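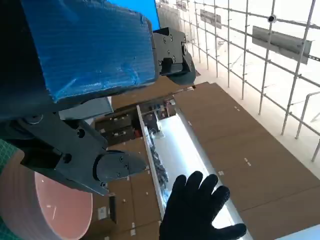 Margit Strand says I have got it all wrong about the second week of February, and that anyone who waits until then for the ice at Curnuscombe is waiting for slush. She wrote this under my last post, with a row of exclamation marks, and then added that the best skating she ever had on the mere was before Christmas, in fog, with her mother's boots on.

Well, Margit, I bow to you on the fog. But I'm sticking to February, and I'm going to explain why, at length, and you can all go and put the kettle on.

First of all, for anyone new, Curnuscombe Mere is the flooded bit of meadow below the old railway bank. It isn't a lake, whatever the sign says. In summer you could wade across it in wellies if you didn't mind the smell. The shallow end freezes after two decent nights and the deep end (it's up to my ribs, I found out the hard way when I was 14) takes most of a week. So every winter there's this maddening stretch where half of it is lovely and the other half is a skin of nothing with ducks on it, and people stand on the bank arguing.

I do like the arguing. Stellan Ekström taught me to skate on it and he had a whole ritual. He'd walk out from the willow side with a broom handle, tapping, and listen. If he didn't like the sound he'd come back, have coffee from his flask and go home, and that was the day over, no matter how many children were sitting there with their laces done up. I sulked dreadfully. I also never once saw him go through.

This winter was the first proper freeze we've had in six years and I nearly missed it. I'd put my skates away in the loft in a bag marked CURTAINS (don't ask, I've moved house since) and spent the whole of the first cold evening going through boxes in my coat. Found them at last, one blade with a bloom of rust on it the size of a stamp, the leather gone hard as toast. I rubbed them with dubbin at the kitchen table until midnight and texted Gudrun Lindholm to ask if she was going down in the morning. She sent back a photo of her own feet, already in skates, on her own hall carpet.

We got there at twenty to eight. There was a pink strip over the railway bank and the reeds were completely white, every one of them, and so quiet! Then you got closer and heard the blades, that long scraping sound, and there were people out already. Proper skaters, too, the ones who lean forward with a hand behind their back and go past you like a bus. I had forgotten how much I envy them. My own style is more like somebody hurrying for a train with shopping.

The first ten minutes were awful. My ankles had gone somewhere else entirely. I did one whole length holding Gudrun's sleeve, and then she got bored and shook me off, and then I fell over. Quite a slow fall, with time to think about it. A boy who can't have been more than seven went round me backwards and asked if I was all right, and I said I was just looking at the ice. It was good ice to look at, as it happens, black and clear with strings of white bubbles stopped halfway up. I'd have stayed down there longer if my trousers had been thicker.

After that it came back. I don't know how to describe it except that at some point I stopped thinking about my feet and noticed I was warm. We went round the island twice, then along the channel towards Tedness as far as the footbridge, where the ice goes grey and there was a plank across to stop people. Gudrun wanted to climb out and walk round it in our skates. I wanted soup. Soup won.

Stella Mutiso was selling it from the back of her van, pea with bits of ham, and she had a queue right up to the gate. She told me she'd used 700 paper cups by the second afternoon and had to send her son off for more. I had two of those cups myself, so I feel partly responsible. She also does a hot blackcurrant thing that takes the skin off your tongue and I recommend it.

Now, back to Margit and the dates. I dug out my notebooks from the years I was keeping track, and although we did have one good freeze in December, the ice only lasted a couple of days before the rain got at it. The February ones hung on longer. I think it's the ground. By then the meadow has been cold for weeks and everything underneath has had a chance to settle down, whereas in December you've got a thin lid on what is basically still autumn. Gudrun Kristiansen, who commented as well, reckons it's all to do with the wind and that an east wind in any month will do it. She may be right. She's been skating since before I was born and she's got the knees to prove it.

What I would say to anybody thinking of trying it next time: borrow skates before you buy. I was given a pair of plastic ones as a girl and they nearly put me off for life. Take a bin bag to sit on while you do your laces up, wear two thin pairs of socks instead of one fat pair, and please listen to whoever is on the bank with the stick. It was roped off along the deep side this year and I still saw a grown man lift the rope for his dog.

It went on the fifth night. I heard the gutter start dripping while I was in bed and knew straight away. I walked down after breakfast anyway and there was water lying all over the top, with the ducks standing about in it, and Stella's van had gone, and somebody had left one blue mitten on the gatepost. My skates are drying on the boiler. I've put them in a bag marked SKATES this time.

Margit, if it freezes before Christmas I'll buy the soup.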